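On lit partout qu'il faut changer le port SSH pour « sécuriser » un serveur. J'en doute : un scan le retrouve en 30 secondes. Commencez plutôt par les clés.

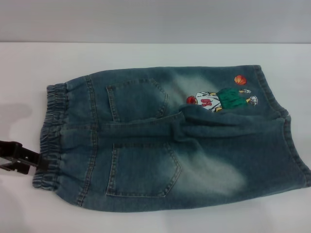

**Administration système**

Sur la machine Varusum, créez la clé :

`ssh-keygen -t ed25519`

Copiez-la ensuite avec `ssh-copy-id`, puis passez `PasswordAuthentication` à `no`. Gardez une session ouverte avant de recharger sshd. Chez moi, le journal comptait plus de 100 échecs chaque lundi.
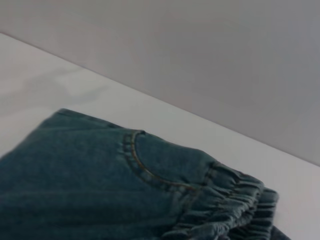
*Denim plié sur une table blanche*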